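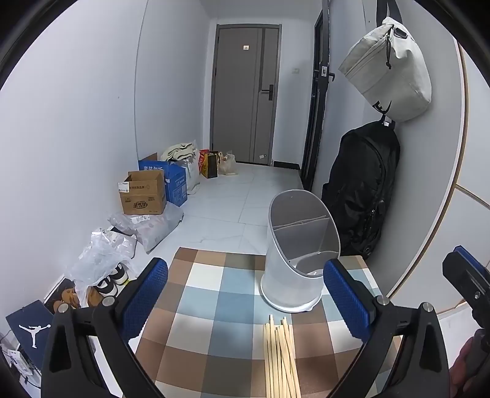

Palillos y portacubiertos sobre un mantel de cuadros.

Barkance sube el precio del menú y los palillos se pagan aparte

Los comedores de Barkance cobrarán los palillos a partir de diciembre. La ordenanza, aprobada pasadas las once de la noche, fija un suplemento de 4 céntimos por par desechable y deja libre de cargo a quien traiga los suyos de casa - siempre que los declare al entrar.

La medida afecta a 127 establecimientos, que según el ayuntamiento tiran unos 1.000 pares al día. El texto ocupa 338 páginas, impresas a una cara.

La distribuidora Sekiguchi, que surte a casi todo el centro, pide una prórroga hasta primavera. Su competidora Grukonell ha preferido anunciar una funda de bolsillo, que cuesta bastante más que un año de suplementos.

En la vecina Bendent, donde se come con tenedor, siguen el debate con interés y han encargado un estudio. Las cucharas de sopa quedan, de momento, fuera de la norma.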